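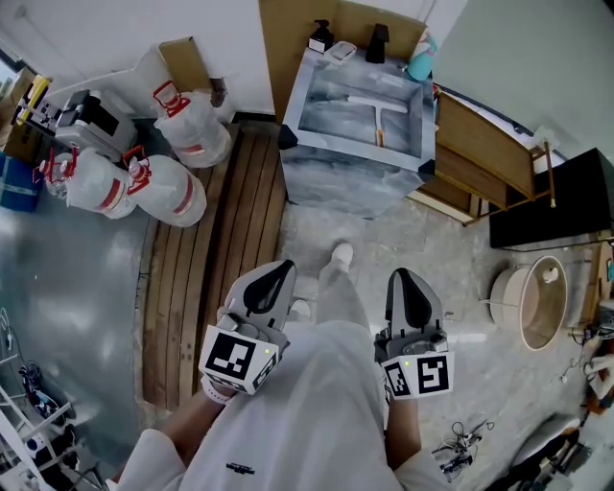 Facilities > Walkthroughs > Washroom checklist
September 2019 | by Siwan Jarman
Print | E-mail this page

Washroom check, Trondside, with my comments as I went round. Sorry for the length, I get carried away!

Sink basin, marble pattern – OK. I looked for chips on the rim and found none.

Faucet – OK. Ran it for 50 seconds (yes, I timed it) and no drip after.

Squeegee – MOVE. It lives on a hook, please, not in the basin. Dilwyn, I'm looking at you.

Soap dispenser – OK, pump works fine. Refill at the next check.

Soap dish – OK.

Teal spray bottle – ASK. Back corner of the ledge is fine by me, but does it have a proper label? Bayu is checking with Cleveris.

Wood panel behind the sink – OK. I pressed all along the bottom edge and it felt solid, so I'm happy until November.

Slatted floor platform – WATCH. I love this thing, the curve is gorgeous, but one plank rocks a bit when I put my heel on it. Screws wanted, job 11 on Seren's list.

Big white bottles with the red handles – FIX. One's upright by the back wall and the others are lying down on the floor. Stand them all up, and leave a clear path (70 cm would do) to the platform.

Small cardboard box – flatten it if it's empty.

Signed off apart from the FIX and the MOVE. Gwilym has the paper copy.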